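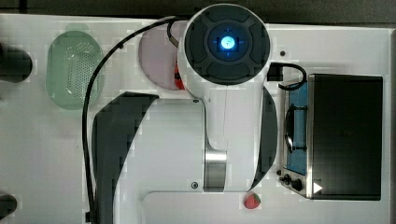 厨房台面小件归置与清洗流程的改进
课程实践项目结题报告

一、为什么选这个题目

刚开始选题的时候,我们组其实想做得很大,什么整间厨房的重新布局、什么橱柜尺寸和人体高度的关系,都在讨论里出现过。后来老师提醒我们,一个学期说长不长,不如把眼光放低一点,先看看每天真正在用的那一张台面。这句话我们记了很久。想想也是,在宿舍公用厨房里,大家抱怨得最多的从来都是想沥个菜找不到篮子,想热片面包,烤箱跟前又堆满了别人的盘子。

所以我们把题目定在了“台面小件”上:盘子、沥水篮、小烤箱,还有那些说不清该放在哪里的零碎东西。项目代号取作Mito,是组里投票选的,叫着顺口,后来连打扫值日表上都写成了“Mito时间”,也算一点小小的乐趣吧。

二、场地和物品

实践场地借的是Ponetti楼的公用厨房。白色台面有个好处,一有水渍和面包屑就特别显眼,擦没擦干净,谁都瞒不过去;坏处当然也是这一点,刚擦完不一会儿又觉得该擦了。

台面右侧放小烤箱,左侧留给沥水和盛放。沥水篮我们用的是绿色半透明的椭圆形款,底部布满小圆孔,洗完的小番茄、青豆放进去正合适。盘子则选了浅粉色的圆盘,和绿色的篮子放在一起,远远就能分清楚,不会像以前一样伸手拿错。颜色这件事我们本来没有当作研究内容,是用着用着才发现它很有用的,后来索性写进了建议里。

小烤箱的情况要多说几句。它是台面上最占地方的一件,黑色的顶板又宽又平,看着就让人想往上搁东西。我们约定烤箱顶上一律不放任何物品,门前也要留出开门的余地。它的两个旋钮都是黑色的,缝隙里容易积灰,清洁的时候要用拧干的软布绕着擦,这一点在后来的值日说明里专门写了一条。

三、做法

项目从March开始准备,前后分成两段。头一段只观察,不干预,每次做完饭以后记下台面上留了哪些东西、放在什么位置、下一个来用的人要不要先动手挪。记录本子放在门边,谁用完谁写,写得有详有略,有位同学还在备注里认真地画了一只鸡蛋,我们也舍不得擦掉。两段加起来,一共收回有效记录388条,比预想的多得多,整理的时候着实花了好几个晚上。

后一段开始试行新的归置办法,内容并不复杂:

沥水篮用完控水,放回台面左侧靠里的位置,不叠放,不倒扣。
盘子洗净擦干后放在沥水篮右边,要用烤箱的人顺手就能拿到。
烤箱用完后等它凉透,再清理碎屑和擦门上的玻璃,门上的把手也一并擦到。
带电线的东西,用的时候线尽量贴着台面边缘走,不要从盛食物的器具上方横过去。
不知道归谁的小件统一放进Marulanda收纳盒,每次值日时清一次。

说是办法,其实更像是住在一起的人之间的一种商量。第一版贴出去以后,两天里就被大家用铅笔添了好多意见,有的说字太小,有的说“控水”要控多久没讲清楚。我们照着改了,第二版就顺当了不少。

四、观察到的变化

归置办法试行之后,“需要先挪开别人的东西才能开始做饭”的记录明显变少了。改变最大的是烤箱附近,以前门前总有盘子,现在多数时候是空出来的,早上赶着热面包的同学最高兴。沥水篮的变化也让我们很欣慰,从前它常常泡在水槽里,底部的小孔被菜叶堵住,洗起来很费劲;固定了位置以后,大家用完随手冲一冲就放回去了,孔眼也干净了许多。

不太理想的地方也有。收纳盒刚放上去的几天很受欢迎,后来渐渐变成了“什么都往里扔”的地方,最满的一次从里面清出了24件东西,瓶盖、橡皮筋、半包酵母,甚至还有一把不知道开哪扇门的钥匙。电线的问题也只解决了一半。厨房插座的位置是固定的,线要么绕远,要么横在台面上,光靠提醒很难改掉,恐怕得在台面后沿加几个理线夹才行。

另外,我们访问了同一层的6位住户,请他们谈谈感受。多数人觉得台面比以前清爽,做饭的心情也好了,其中一位说现在洗完盘子会习惯性地看一眼篮子摆正了没有。也有人觉得规矩稍微多了点,尤其是赶时间的时候,希望能再简单些。这个意见很中肯,我们也赞成。

五、花费

整个项目花得很少,主要是收纳盒、几块抹布和一瓶Dornel中性清洁剂,记录本是组里现成的。清洁剂用到结题时还剩下不少,留在厨房里给大家继续用。

六、几点建议

如果别的楼层也想试一试,我们建议先观察一阵子,不要急着贴规定。每间厨房的人不同,习惯也不同,我们这里好用的摆法,换个插座位置可能就不顺手了。器具最好选颜色差别大的,浅色的盘子配颜色鲜明的篮子,找起来省心。值日说明要写得短,字要大,最好留一块空白给大家提意见。

收纳盒建议换成小号的,装满了自然就会有人想起来清理。理线夹的位置我们已经量好,画了一张草图附在记录本最后一页,下学期接手的同学可以直接拿去用。记录本仍旧放在门边的老地方,铅笔用短了请顺手换一支。

2020年10月29日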